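Sorting the odds and ends bin

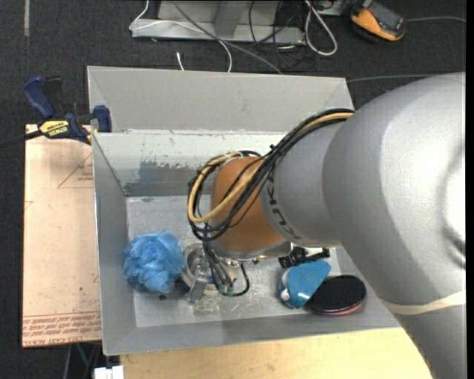
Page last changed: January 2022

I have been meaning to write about the bin for a while. It is a plain grey metal one with sloping sides, and it is where household things go when they have no other place. Every home I have lived in has had something like it. My mother used a drawer. In my first flat, on the Pilberg road, it was a cardboard box under the sink, which went soft at the bottom and had to be carried with both hands.

The metal is better. The coating has chipped and worn low down on the back wall, and the floor of it is covered in pale scratches, but a scratched bin holds things as well as a new one. I did think about repainting the inside. I bought a small tin of Jestska metal paint in May and it is still on the shelf with the lid on. Paint would only scratch again.

The rule is that nothing stays in the bin for good. When I sort it, each thing is picked up once and goes somewhere: back to its room, into the charity bag, or out with the rubbish. I used to have a fourth pile for things I was not sure of, and that pile simply became the next bin.

The bright blue bath pouf is a good case. It is the mesh kind, a ruffled ball, and it belongs in the bathroom. I never know what to do with these. They are cheap, they last a few weeks if you are strict about it, and mesh is no use for anything else once it has been in the shower. A friend told me to cut the string and use the netting to store onions. I tried that with an old one and got several yards of crumpled net, far more than the onions needed, and it smelled of soap. So now a used pouf goes in the rubbish and an unused one goes on the hook by the taps.

I keep bathroom things apart from kitchen things when I sort, even if they have been lying together. Anything that has touched food gets washed before it goes back in a cupboard. Anything for the bathroom goes into a small basket and I carry it up when I am next going upstairs. The basket came from Pangaribuan, the shop by the station that closed, and I wish I had bought two.

Small things are the worst. Batteries, curtain hooks, the little keys that come with windows. I put those in jam jars with a strip of tape on the lid saying what is inside. There are 8 jars now – three of them hold screws, and I could probably put those together, but they are from different pieces of furniture and I like to know which. The Riltatmont bookcase has its own jar and has needed it twice.

When the bin is empty I wipe it out with a damp cloth and dry it straight away, paying attention to the places where the coating has gone. Dust settles along the bottom of the walls and a cloth over one finger is the easiest way to get at it. I have used washing-up liquid on it, but plain water does the job.

It does not stay empty for long. I sort it when I notice I am digging for something, and the whole job takes less time than the washing-up. Next I want to go through the airing cupboard, where there are towels I have not unfolded since we moved.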